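Drundwood Records Office
Server Room and Storage Working Group
Minutes, October meeting

Held in the ground floor meeting room, start 2:10 p.m.

In the chair: Ottilie Haslinger. Also present: the records manager, the facilities lead, two from IT support, and the buyer from purchasing, who left after item 4. Apologies from the map room.

1. Minutes of the last meeting

Accepted with one correction. Item 5 had said the group "welcomed" the Trandov maintenance offer. The chair did not remember welcoming it and neither did purchasing. Changed to "received."

2. Matters arising

The lock on the server room door has been fixed. Facilities said this was the third time it had been fixed and he would report again in a month.

The key list is still out of date. IT to send names.

3. Drive replacement in the storage servers

IT support presented the plan. The scanned parish and land files take up most of the present storage, and the drives holding them are past the age at which IT is comfortable. The proposal is to replace drives one at a time with the servers running, let each set rebuild, and move to the next. Quoted price from Alcaraz is 106 dollars per drive including the caddy.

The chair asked who had decided the drives were too old. IT said the age came from general practice. The chair asked whether any had failed. Two had, both last winter, and both were swapped without loss. She said two failures did not strike her as an emergency and asked for the error logs before any order goes out. IT agreed to supply them but noted that the logs would not show much until a drive was already in trouble.

The records manager wanted to know why caddies were being bought at all when there is a box of them in the basement. IT said those belong to the old units and the latch is different. Facilities had tried one and it went in — he would not say how easily it came out. It was agreed that the basement box is not to be used for this job. It was not agreed to throw it away.

Discussion of handling followed. IT's draft instructions read as follows:

Check the bay number against the sheet before touching anything. Open the latch fully. Start the caddy in its bay by hand and keep it straight. Push until the connector meets, then close the latch. If it resists, take it out and look at it. Do not use the latch to force it home. Write the serial number on the sheet before moving on.

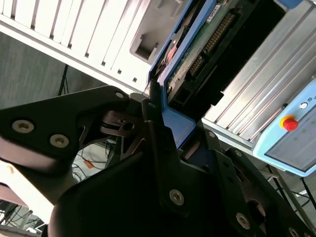

The records manager said the instructions were fine as far as they went but did not say what "resists" means to a person who has never done it. She had watched a temp lean on one with the heel of his hand. IT will add a line telling new staff to do their first swap with somebody from support standing there. The chair doubted support would have the time. Support said they would find it.

There was also a question about the circuit board side of the drive, and whether people ought to be touching it. They ought not. Hold the caddy by its edges. To be added.

Action: IT to circulate the error logs and revised instructions. No order to Alcaraz until the logs have been seen.

4. Trandov maintenance offer

Trandov has offered a yearly contract at 1,554 dollars, covering two visits and phone support. The buyer had asked what happens at a visit and was sent a brochure. The brochure says "full health review." She asked again and was sent the same brochure.

IT was mildly in favor. A second opinion on the rebuild times would be useful, and phone support might help on weekends. The chair asked how many weekend calls there had been in the past year. None that anyone could recall. She asked what a health review would tell the office that IT could not, and did not feel she got an answer.

The buyer said Trandov might come down to 600 for a single visit without phone support. This was the first the group had heard of it. Facilities asked why it wasn't in the papers, and the buyer said it had been a phone call.

Action: purchasing to get the single-visit price in writing, with a list of what is checked.

The buyer left the meeting.

5. Gedotach labeling system

IT has had a trial copy of Gedotach for tracking drives and bays. It prints labels and keeps a history of each swap. The full version costs 654 dollars.

The records manager pointed out that the paper sheet taped inside the door does the same thing. IT said the sheet was wrong in at least one place. She said the sheet was wrong because people did not fill it in, and she did not see why they would fill in Gedotach. Some back and forth. The chair asked that the sheet be corrected first and kept properly until the next meeting, and the trial can run alongside it if IT wants to do both.

IT did not especially want to do both but will.

6. Room temperature

Facilities reported no complaints. The chair asked whether anyone goes in often enough to complain. Readings to be brought next time.

7. Other business

The cardboard from the last delivery is still stacked in the corridor outside the server room. IT believed facilities was taking it and facilities believed the same of IT. Facilities will move it this week.

Meeting closed at 3:25 p.m. Next meeting to be set once the logs are out.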